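Folding and Storing Loose Fabric, Tablecloths and Covers

By Howard Whitlock
October 10, 2018

Most of the cloth in a house ends up in a heap at some point. It comes off the line or out of the dryer, it gets dropped on the nearest table, and it stays there until somebody needs the table. 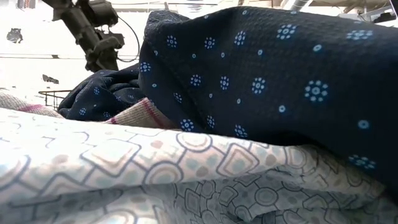
The first job is to separate the pieces. Take hold of one by a corner, lift it clear of the rest and shake it once. If it is caught on another piece, find the spot and free it by hand. Pulling hard on a corner stretches the weave, and a stretched corner will never fold square again.

A light print and a dark one should go in different piles from the start. Off-white cloth shows every bit of navy lint, and navy cloth shows every bit of white. I keep a lint roller in the drawer under the folding table and go over the dark pieces before folding them. Once they are folded, the lint is pressed in and takes twice as long to get off.

Clearing the table

Wipe the table and let it dry completely. Run your palm over the surface and along the edge. A rough spot will pull a thread, and a textured weave pulls more easily than a smooth one. Sand the spot down with fine paper, or cover the table with an old sheet and work on top of that. The table in our back room is a Staltcombe drop-leaf that came with the house, and the hinge on one leaf catches everything. I lay a towel over it.

Take off your watch and any rings with raised stones. Put pins, scissors and the tape measure somewhere other than the table. A pin folded into a cloth will turn up months later, usually in a finger.

Checking before you fold

Spread each piece out and look at both sides. You are looking for stains, pulled threads, small holes and open seams. Stains that get put away tend to set and turn yellow, especially on white and off-white cotton. Mark the place with a safety pin and put the piece back in the wash pile.

On anything made of two layers, such as a duvet cover or a lined curtain, follow the seam with your fingers from end to end. Where the seam is opening, mend it now. A few backstitches in matching thread will hold it. If you leave it, the next wash will finish the job.

For a pulled loop, do not cut it. Work it through to the wrong side with a blunt needle and smooth the area with your thumbnail.

Getting the wrinkles out

Light creases come out by hand. Lay the cloth flat, start in the middle and push outward with flat palms. Do one direction first and then the other.

Deeper creases need some moisture. I use a spray bottle of plain water, mist the piece lightly, and leave it spread out until it is dry again. Cotton and linen take this well. Silk and some rayons will water-spot, so try a corner first.

If you iron, check the label and iron dark cloth on the wrong side. Ironing on the right side leaves a shine on dark cotton, and the shine doesn't always wash out. Keep the iron moving over printed areas. If the print feels rubbery or raised to the touch, put a thin cotton cloth between it and the iron.

Let everything cool and air for an hour before it goes into a cupboard. Cloth straight from a steam iron is still damp, even when it feels dry.

The basic fold

1. Lay the piece flat with the right side down.
2. Bring the two short ends together and line up the corners.
3. Smooth toward the fold.
4. Bring the long edges together the same way.
5. Keep folding until the piece is the width of your shelf, less a couple of inches.
6. Fold in thirds for the last turn, so that the raw or hemmed edges are on the inside.

For a big tablecloth, two people are faster. If you are on your own, use the edge of the table. Let half of the cloth hang over the side, fold the hanging half back up on top, and square it there.

A geometric print can help you keep things straight. If the pattern runs in rows, line up a row with the edge of the table and fold along it. This works well if the cloth was printed straight. Some cheaper cloth is printed slightly off the grain, and then you have to choose between following the print and following the threads. For storage I follow the threads. For a tablecloth that will be looked at, I follow the print. Scattered flowers and dots give you no line to go by, so use the selvage or the hem.

Rolling

Rolling leaves fewer creases than folding and is better for anything you will not use for a season. Save the cardboard tubes from wrapping paper. Cover the tube with white tissue first, acid-free if you can get it, because plain cardboard can stain pale cloth over time. Fold the cloth once lengthwise if it is too wide for the tube, then roll with even pressure. Tie it in two places with strips of cotton. Rubber bands go brittle and stick.

Rolled cloth should lie on its side on a shelf. Stood on end, it slumps and creases at the bottom.

Shelves and boxes

Put heavy pieces at the bottom and light ones on top. Keep the piles low enough that you can slide one piece out without the rest coming with it. Folded edge outward makes this easier, and you can tell the pieces apart by their prints without unfolding them.

Bare wood shelves should be lined. Wood gives off acids that yellow cotton, and I have a strip of old damask with a brown line across it to show for it. Washed cotton sheeting makes a good liner. So does plain shelf paper, changed once a year.

For boxes I have used both the Cladico lidded bins and the flat Trollby ones that go under a bed. The Cladico bins stack better. The Trollby ones have a softer lid that bows if you put anything on it, but they are easier to pull out. With either kind, only put away cloth that is completely dry. A tight lid keeps damp in as well as out.

Do not use thin plastic dry-cleaning bags for storage. They trap moisture and cling to the cloth. An old pillowcase does the same job and lets air through.

Keep boxes off a concrete floor. Two lengths of scrap lumber underneath are enough to let the air move.

Labels

Write down the size of every tablecloth and every length of yardage before you put it away. Measuring it again later means unfolding it, and then you have it all to fold over again. I use manila tags on a loop of string, with the length, the width and the fiber if I know it. Write in pencil. Ink can run onto the cloth if the tag gets damp.

If the piece has been washed, put a W on the tag. This matters with yardage you intend to sew, as unwashed cotton will shrink and you need to know before you cut.

Dark dyes

Navy, black and deep red can give off dye for the first few washes. Test a new piece by wetting a hidden corner and pressing it between two layers of white paper towel. If color comes off, wash the piece by itself in cold water and test again. Until it passes, do not leave it lying damp against anything pale.

In storage, put a sheet of white tissue between dark and light pieces if they have to share a shelf. Keep dark cloth out of direct sun too. A folded piece left near a window fades along the fold, and that line is permanent.

Moths and mildew

Moths go for wool and silk, but they will chew through cotton if it has food or sweat on it. Clean cloth in a clean cupboard is most of the answer. Vacuum the corners and the backs of the shelves before restocking them. Cedar blocks help a little and need sanding now and then to bring the smell back. Keep the wood itself from touching the cloth.

A musty smell means damp. Take everything out, air it for a full day, and find out where the damp is coming from before anything goes back in. Our cupboard backed onto an outside wall, and moving the shelves two inches forward took care of it.

Refolding

Take stored cloth out once or twice a year and fold it along different lines. Fibers weaken where they are bent, and old linens nearly always split on the fold first. I do ours in November, when the holiday tablecloths are coming out anyway. Pieces with embroidery or lace get a roll of tissue tucked inside each fold to keep it soft.

Scraps and odd lengths

Anything smaller than a pillowcase goes in a separate bin. Press it flat, fold it to the size of a paperback and stand the pieces upright like files, light colors at one end and dark at the other. Stacked flat, the bottom ones get forgotten. Pieces too small to fold go in a bag for patches, and once the bag is full I cut up whatever is left on top for dust rags – cotton only, as polyester just pushes the dust along.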